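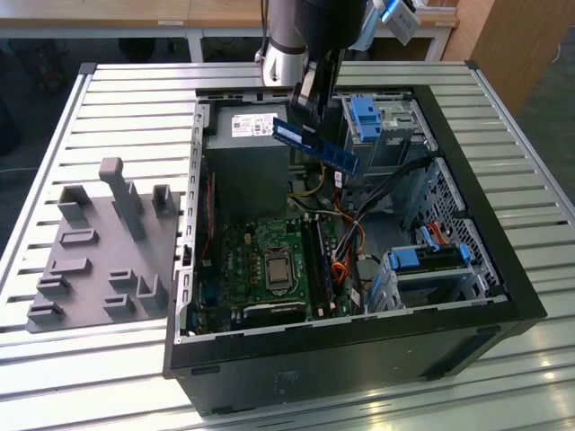 The memory is the first part that a reader of our manual will touch, so we begin our report also with it. Our project was to write a repair manual for old desktop computers, in plain language, for persons who never opened one before. We chose a black tower model because many of these are given away by offices. Before any work the tower must lie on its side with the opening up, so that the motherboard is flat and the slots are easy to reach. A memory module is long and thin, and it should be kept by its ends, with the chips untouched. The two long black slots to the right of the processor are the place where it goes.

Project report, hardware maintenance course
Written by Virgil Voicu. Supervisor: Eero Laitinen
Last updated: November

1. What we wanted to do

The Hilgate workshop receives used computers from firms and gives them to families. In the last school year it received 311 machines, and 138 of them needed some repair inside. The old manual had 93 pages and most helpers did not read it. Our task was to make a shorter one, with chapters on memory, processor, power supply and drives.

2. The memory chapter

We wrote this chapter three times. In the first version we said only "push the module into the slot", and our test readers asked us how hard. In the final version we explain that there is a notch in the lower edge of the module, and that it must meet the small bar in the slot. If they do not meet, the module is turned the wrong way and no force will help. Then one presses on both ends until the clips close.

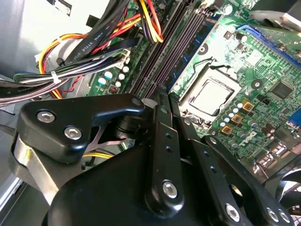

Figure 2. Memory slots on the green motherboard, with a blue-edged module in one of them.

The readers had also problems with the word "slot", as a motherboard has several kinds. We now write "memory slot" every time, even if it is a little boring to read. Mr Laitinen asked us to add a warning that the power cable must be taken out first, and we put it at the top of each chapter.

3. Cables and drives

This was the most difficult chapter for me. The cables from the power supply have different colours, and a beginner thinks that each colour is a separate cable to be connected. We describe the plugs and leave the colours for a table at the end. For the drives we explain the plastic brackets with latches: one presses the latches and pulls slowly, without a screwdriver.

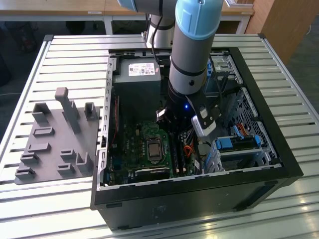 Figure 3. The open tower on the worktable. The blue drive brackets are at the lower right.

4. Test with readers

We gave the manual to 5 students from the language course, and each of them worked alone. All of them found the memory slots. Two did not find the latches on the drive brackets before we helped them, so this page was changed after the test. One reader wanted more pictures and fewer words, and I think she was right about the drive chapter.

5. What is still missing

The chapter on the processor is short and it does not say enough about cleaning off the old paste. Also the manual is only for towers of this type. The workshop has asked for a version for small desktop cases, which I would like to begin in spring if my timetable allows it.

Print this page
Send by e-mail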